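How to Record Demonstrations With a Hand-Held Gripper

Updated 9 January 2024

Use these steps when you are collecting examples for a manipulation policy with the Bromero hand-held grippers. They assume the recording software is installed and that you have a task sheet. If you don't have a task sheet, get one before you touch the hardware. Most of the footage we throw out comes from people deciding what the task is while they record it.

What you need

A pair of grippers, left and right
Head-mounted device, charged
Task sheet with the start and end state written down
An empty Clirnent project folder with the task name and your initials

Before the first take

Wipe both lenses with a dry cloth. Check that the finger pads are seated all the way down. A pad that has crept up even slightly changes the closing width, and every take recorded that way will disagree with the rest of the set.

Open and close each gripper fully, twice, while the software is in calibration mode. The width reading should return to the same value both times. If it doesn't, restart calibration and try again.

Next, look at the markers. Each one should be flat and free of glare. Turn the gripper slowly under the lights and watch the preview. If a marker washes out white at some angle, change where you stand.

Mapping the room

Walk the room once with the grippers held at chest height and the fingers pointing away from you. Go slowly. The tracker needs fixed things to hold on to, and ceiling pipes, light fixtures and door panels are all good for this. Plain white wall is poor. If people are working in the room, let them carry on, but don't spend the whole pass pointed at someone who is moving.
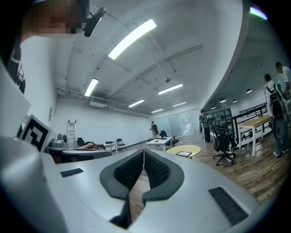 Visser
Data Collection Lead, Turnow project

Stop the mapping pass where you started it and hold still until the software reports a closed loop. If the start and end points don't line up, delete the map and walk it again. Do not try to fix it later.

Recording a take

1. Set the objects in the start state from the task sheet.
2. Hold both grippers open in front of you and press record.
3. Wait for the tone, then begin.
4. Do the task at an even pace, a little slower than you would by hand.
5. Finish in the end state, open the fingers, pull back and stop the recording.

Keep the fingertips in view while you reach. If you bend your wrist so far that the object leaves the picture, the model has nothing to learn from in that stretch. A fumbled grasp is fine if you recover and complete the task. Mark it "recovered" in the notes. A dropped object that rolls away is a failed take, so stop and reset.

Move the objects between takes. Shift them, turn them, swap the order. Two takes from the same layout are worth little more than one.

How many to record

For a single-step task, plan on 2,000 good takes across all operators. Our first set in February had nearly that many, but most came from one table, and the policy did badly everywhere else. Change tables and rooms as you go.

Ending a session

Stop the software before you power off the grippers. Copy the folder to the Clirnent drive, open the last take to make sure it plays to the end, and fill in the session log. Put both grippers back on charge with the fingers open.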